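Fault Technician for Home Robots (fixed term, 12 months)

Ostel is looking for one technician to join our small safety group at the Plederov workshop. You will report to Celeste Guerreiro.

Since November we have a fault which we can not yet explain. During shelf tasks, the gripper sometimes closes before the stop signal is read, and it continues to close with full motor current. In one run it crushed a spray can and the test had to be evacuated. Nobody was hurt, but all shelf tasks are now limited to 40 percent speed until the cause is found.

Your work will be:
- repeat the fault under control and write down each run
- check wiring, finger links and the wrist camera signal
- decide, together with the operator, when a run must be stopped

We ask for 3 years with electric grippers or similar machines, and clear written English. Knowledge of the Tekleab controller is a plus. You must be able to lift up to 12 kg.
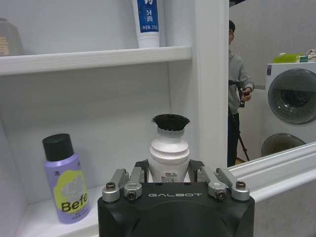

Wrist camera view, bathroom shelf task, fingers open in front of the white bottle.

The position is 40 hours per week, with shifts agreed one week before. Please send your CV and a short description of one fault you have solved. Applications are received until April 27, 2019.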